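Startseite > Software > Robotik > Testberichte

Diese Website verwendet Cookies, um Inhalte zu personalisieren und Zugriffe auszuwerten. Mit der weiteren Nutzung stimmen Sie dem zu. Einstellungen ändern

Zolania im Test: Greifplanung, die man auch mal nachlesen kann

26. November 2020

Seit der ersten Beta habe ich Zolania auf der Platte, und seit der ersten Beta habe ich es nach einer halben Stunde wieder zugemacht. Zu viele YAML-Dateien, zu wenig Rückmeldung, und wenn der Planer keine Bahn fand, stand da ein Fehlercode und sonst nichts. Mit Version 2 ist das anders geworden, und zwar so gründlich, dass ich jetzt die dritte Woche in Folge damit arbeite und mein altes Skriptgebastel noch kein einziges Mal vermisst habe.

Kurz zur Einordnung: Zolania ist eine Planungs- und Steuerungsschicht für Arme mit sieben Achsen. Unten hängt man einen Simulator oder die echte Hardware an, oben beschreibt man Aufgaben als Verhaltensbaum. Dazwischen sitzen der Bahnplaner, die Greifpunktsuche und – für mich der eigentliche Grund umzusteigen – ein Protokoll, in dem jede Entscheidung des Planers mit Begründung steht. Welche Greifkandidaten wurden verworfen? Welche Kollisionsgeometrie war schuld? Man klickt auf den Knoten und liest nach. Wer schon einmal einen Abend lang Debug-Ausgaben in eine Konsole geschrieben hat, wird das lieben!

Die Installation lief unter Linux glatt durch, nur das Wahrnehmungsmodul Kincaid muss man getrennt holen und gegen die passende Bibliotheksversion bauen. Das steht zwar in der Anleitung, aber auf Seite 119, und dort sucht es keiner. Danach gibt es einen Assistenten, der das Robotermodell einliest und die Gelenkgrenzen prüft. Bei mir hat er gleich einen Vorzeichenfehler in Achse 4 gefunden, den ich seit Monaten mit mir herumtrage.

Gerechnet habe ich alles in der Küchenszene Urnby, die dem Paket beiliegt. 23 Aufgaben sind darin vorbereitet, vom einfachen Anheben bis zum Umsortieren mit Hindernissen. Ich habe 505 Durchläufe über Nacht laufen lassen, mit wechselnden Startstellungen, und am nächsten Morgen lag ein sauber sortierter Bericht im Ordner. Die Kameras lassen sich frei setzen, auch am Greifer, und laufen alle mit derselben Zeitbasis. Das klingt nach einer Kleinigkeit, spart beim Auswerten aber enorm viel Gefummel.

Drei Ansichten aus der Simulation: 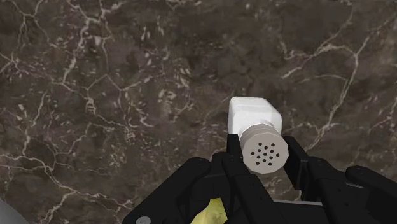
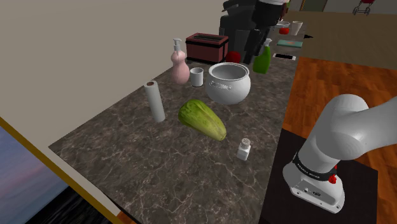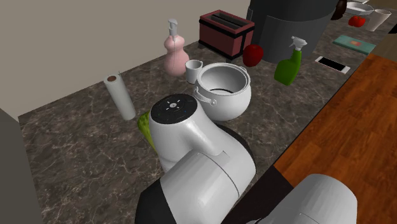 Am meisten Spaß macht mir die Greifpunktsuche. Früher habe ich für jeden Gegenstand von Hand Anfahrtsrichtungen eingetragen und dann gehofft, dass die Öffnungsweite stimmt. Jetzt gibt man nur noch eine Vorliebe an, etwa »senkrecht von oben«, und Zolania schlägt Kandidaten vor, die man sich einzeln ansehen kann. Beim Salz- oder Pfefferstreuer lohnt der Blick aus der Nähe: Im ersten Bild sitzt der gelochte Deckel zwischen den beiden Fingerspitzen, und an so einer Ansicht kann ich den seitlichen Versatz viel besser beurteilen als an den Zahlen in der Tabelle. Die Toleranz habe ich anschließend enger gestellt, das geht mit einem Schieberegler direkt im Baum.

Auch der Bahnplaner gefällt mir. Er bevorzugt von Haus aus Stellungen mit viel Abstand zu den Gelenkgrenzen, und man kann ihm für jeden Gegenstand einen eigenen Sicherheitsabstand mitgeben. Bei hohen Sachen wie einer Sprühflasche stelle ich den größer ein, bei einem flach liegenden Buch reicht die Voreinstellung. Neu geplant wird im laufenden Betrieb, ohne dass der Arm dafür erst in eine Ruhelage fahren muss.

Was mich stört: Der Szeneneditor vergisst beim Schließen die Fensteraufteilung. Die Suche im Protokoll unterscheidet Groß- und Kleinschreibung und lässt sich nicht umstellen. Kincaid tut sich mit glänzenden Oberflächen schwer, da springt die geschätzte Lage gelegentlich, und ich mittele lieber über mehrere Aufnahmen. Laut Jondport, dem Hersteller, kommt dafür im Dezember ein Update, die Fensteraufteilung soll gleich mit repariert werden.

Die Lizenz für Einzelplätze ist bezahlbar, an Hochschulen gibt es sie umsonst. Ich habe meine inzwischen verlängert. Als Nächstes will ich den Export der Verhaltensbäume ausprobieren und schauen, ob sich die Urnby-Aufgaben damit in unsere eigene Testumgebung übernehmen lassen.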